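How to set up bins and wire mesh in a small storage room

When we moved to Wirnbridge, the storage room behind our kitchen was the place where every thing without a home went to live. It is a narrow room and it has no window. In January I emptied it completely and put it together again with open plastic bins and wire mesh, and this page explains how I did it, step by step. You can use the same method for a closet or one corner of a garage.

What you need

Open bins of hard plastic, in one color if possible
Wire mesh panels or mesh baskets
Paper labels and a pencil
A measuring tape
A damp cloth and a little dish soap
Two large bags, one for trash and one for things to give away

I bought the bins at Bataineh, a household store near the bus station, and the mesh panels are from Traller. The panels cost more than I wanted to pay, but the corners are finished well and they do not scratch the hand. Look for this when you choose. Cheap mesh often has wire ends which are open, and wool and plastic bags will catch on them.

Step 1: Take everything out

Do not try to organize the room while it is still full. Carry everything to another room and put it on the floor in groups. My groups were cleaning, light bulbs and batteries, gift paper, sports, tools, and a last group which I called "I don't know". This last group was the biggest one.

Start early. I began after breakfast, and at 2 in the afternoon the hallway was still blocked.

Step 2: Measure the shelf and then the bin

Measure the depth of the shelf from the wall to the front edge. Then measure the bin at the rim, at the widest place. Many bins are narrower at the bottom, and the size on the store label is sometimes the size of the bottom. My first bins were Trosix bins, and they went nicely between the shelf posts until the rim arrived at the post and stopped. I had to change them.

My shelves are 48 centimeters deep. I leave a few centimeters at the back so that the air can move, and so that I can push a bin in without hitting the wall.

A thick rim is good to have. You can hold the bin by it with one hand, and the sides do not bend outward when the bin is heavy. With a thin rim the plastic will become wavy after some months, especially if you keep bottles in it.

Step 3: Decide what goes in a bin and what goes in mesh

My rule is simple. Small things which fall over go in a closed-sided bin. Things which need air, or which I want to see from outside, go in mesh.

In bins I keep batteries, sponges, candles, spare bulbs in their boxes, screws in jars, and shoe polish. In mesh I keep balls, rags, garden gloves, potatoes and onions (not together), and the rolled extension cables.

Long things are a separate problem. Broom handles, curtain rods and rolls of paper should stand upright between the mesh and the bin, where they have support from two sides. If you lean them against a bare wall, they slide down the first time somebody closes the door with force.

Step 4: Wash and dry

Wash new bins before you use them. They have often a fine dust from the factory, and also glue from the price sticker. Warm water and dish soap is enough. For the glue, put a drop of cooking oil on it, wait 15 minutes and rub with a cloth. Dry the mesh very well where the wires cross, and if you see rust there, clean it with a small brush.

Step 5: Put the mesh behind and the bins in front

I place the mesh first and fix it to the shelf posts with cable ties. After this I stand the bins beside it or in front of it, with the short side toward me. A white bin next to black mesh is easy to find even when the light is weak, and for this reason I stopped buying gray ones.

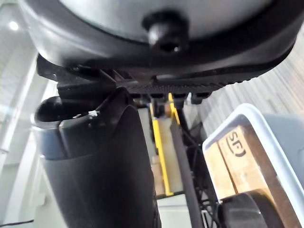
Manuela Mazza wrote to me that she does it in the opposite order: she fills the bins first, puts them on the shelf, and only then cuts the mesh to the space which is left. In her opinion people always buy too much mesh. She also asked if the cable ties do not break in the cold.

I tried her order on one shelf and it works well if you already own the bins. For a new room I still prefer to begin with the mesh, but it is true that I have one panel left over and it stands behind the door. About the cable ties – mine are inside the house, so I can't say. In a garage I would use wire.

Step 6: Label

Write the label in pencil first and live with it for a few weeks. The contents will change. Put the label just under the rim, in the middle, and put all of them at the same height. I used letters which are large enough to read from the door.

For things I rarely need, I write a number on the bin and keep a list inside the door. Do not put too much detail on the list. I once counted all my screws and wrote "444 screws" on it, and the number was wrong the next day.

Step 7: Keep some space empty

Leave one bin with nothing in it, on the lowest shelf. New things go there until you have time to put them away. When this bin is full, empty it before you buy anything else for the room.

Do not fill the others higher than the rim. If you must stack them, put the heavier bin at the bottom and check that the upper one sits flat – bins from different makers rarely fit on each other.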